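인쇄하기 | 이메일로 보내기

로봇에게 문 여는 법을 가르치다가 제 손부터 다시 배웠습니다

문손잡이 하나 때문에 오후를 통째로 날려본 적 있으세요? 저는 있습니다. 지난 5월, 로봇 원격조작을 연구하는 Semix에서 며칠 동안 '조종사' 노릇을 해봤거든요.

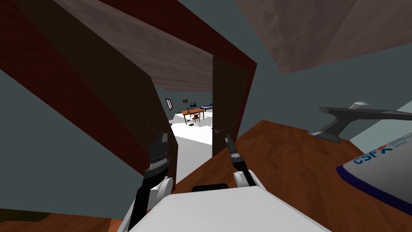
일은 간단해 보였어요. 양손에 조종기를 쥐고 시뮬레이션 속 로봇 팔을 움직여 문을 엽니다. 제 손목이 돌면 로봇 손목도 돌고, 제가 손가락을 오므리면 그리퍼도 오므라들죠. 이렇게 쌓인 시연을 Oto라는 학습 프로그램이 받아먹고 흉내를 냅니다. 게임 좀 해본 사람으로서 솔직히 만만하게 봤어요(네, 큰코다쳤습니다).

첫날 제 기록은요, 67번 시도해서 쓸 만한 시연이 딱 두 개! 손잡이를 누르는 것까진 어떻게든 되는데, 누른 채로 당기려면 몸이 같이 뒤로 빠져야 하잖아요. 평소엔 생각도 안 하고 하던 동작인데 팔 따로 몸통 따로 조종하려니 머릿속이 하얘지더라고요. 한 번은 오른팔이 문틀에 걸린 줄도 모르고 계속 밀다가 화면 속 로봇이 부르르 떨기 시작했는데, 저도 같이 떨었습니다.

제일 답답한 건 촉감이 없다는 점이었어요. 손잡이가 끝까지 내려갔는지 손으로는 알 수가 없으니 눈으로만 판단해야 해요. 그래서 다들 처음엔 너무 세게, 너무 오래 누른답니다. 문제는 로봇이 그런 버릇까지 그대로 배운다는 거예요. 제가 망설이며 멈칫한 시연으로 학습시켰더니 로봇도 손잡이 앞에서 멈칫하는데, 어찌나 저 같던지!

둘째 날부터는 Du라는 장갑형 장비로 바꿨습니다. 살짝 진동을 돌려주는 물건인데, 그것만으로도 한결 편했어요. 46번째쯤 가니까 손잡이를 보지 않고 문 너머를 보면서 당기게 되더라고요. 운전 배울 때 보닛만 보다가 어느 날 길이 보이는 그 느낌, 아시죠?

이곳 팀이 모은 문 열기 시연은 벌써 3,290개를 넘었다고 합니다. 다음 과제는 Closau라는 이름의 서랍 닫기라네요. 서랍이 더 쉽지 않냐고 물었더니 다들 웃기만 하던데, 저는 또 해보겠다고 손을 들고 왔습니다. 요즘은 집에서 방문을 열 때마다 손목이 몇 도나 돌아가는지 신경이 쓰여서 큰일이에요.

이 사이트는 더 나은 이용 환경을 위해 쿠키를 사용합니다. 계속 이용하시면 쿠키 사용에 동의하신 것으로 봅니다. [동의] [설정]

문의하기 | 저작권 안내 | 무단 전재 및 재배포 금지 | 맨 위로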